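Ticket 648: Wi-Fi drops at Torbridge, still open
Opened by: Wálter Villanueva

The Zalen router loses its connection every afternoon at nearly 5. Support says the February firmware cured this. I installed it and got six drops in the next 11 hours, so I doubt it.

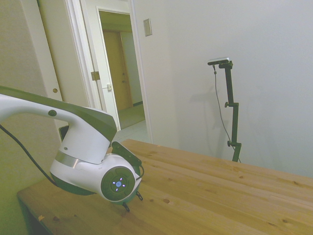
Support's second theory was interference from the neighbors. I changed channels twice and the drops kept coming. They also asked for the color of the status light, as if that settled anything. It stays blue, much like the little lights on the arm over the pine table, and blue is supposed to mean healthy.

Swapped the cable to the Gosik modem. No change.
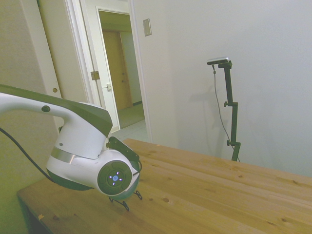

Pacheco, our provider, ran a line test and called it clean. They ran it at 9 in the morning, when I have never had a drop. I asked for another one after 5.
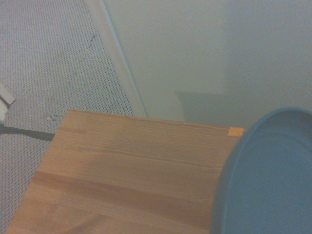

Reply from support: "Please factory reset." Did that already, see my first message. Leaving this open until somebody reads the router log I attached.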